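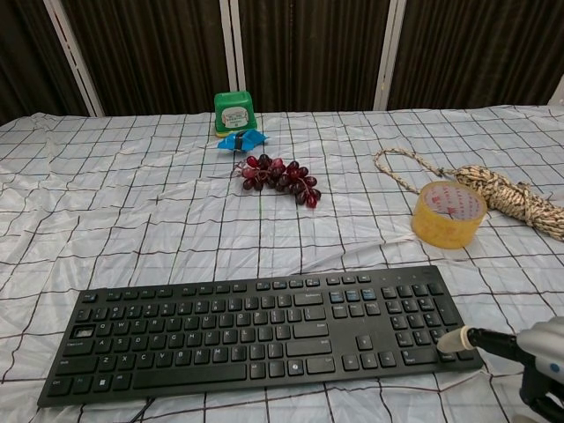 How to Read a Lap Chart Without Losing the Race

A timing screen tells you who is in front right now. A lap chart tells you how they got there, and whether they deserved it. You can make one from your sofa with a pencil, and by the second pit window you will know more than the commentary does, which admittedly is a low bar.

I learned on the endurance rounds at Toltham, where the big screen faces the parking lot. What follows works for any circuit race with pit stops.

What you need

Squared paper, turned sideways. Two pencils. An eraser you don't mind wearing down to a nub. Live timing on a phone or laptop, with the notifications off, unless you want the result from a cousin four seconds before you see it.

Setting it up

1. Number the laps along the top. If the race is longer than your page, tape on a second sheet before the start. Doing it during a restart has cost me two charts and a cup of coffee.

2. Write the positions down the left side, first place at the top.

3. Put the grid order in the first column using car numbers. Skip drivers' names, as endurance teams swap them at every stop and you will run out of room by lunch.

Filling it in

At the end of each lap, write the car numbers in the order they cross the line. Start with the leader and go down as far as you care to. I do the top ten. Anyone who says they chart the whole field at the Cestberg is either two people or lying.

When a car pits, circle its number on that lap. When the safety car is out, shade the column lightly. If you miss a lap, leave the column blank and move on. Guessing feels fine until about an hour later, when your chart says a retired car is running third.

Working out the real order

Now for the part that pays off. Say the Garcia car leads the Cedetti entry by 20 seconds, but Garcia still owes one more stop than Cedetti does. Find out what a stop costs, pit lane included, by noting the gap to a rival before and after somebody else's visit. If a stop costs 45 seconds, Garcia is effectively 25 seconds behind, whatever the caption on the broadcast says.

Redo that sum whenever you see a shaded column. A stop under the safety car costs much less, and a team that looked doomed can come out looking clever. They will claim it was the plan.

Common mistakes

Charting lapped cars by where they are on the road. Go by laps completed.

Forgetting penalties. Write them in the margin with the car number, and add them before you announce anything to the room.

Using pen.

Keep the finished chart flat in a folder and put the track and the month on the back. Mine from Toltham in November still has a boot print across the final hour.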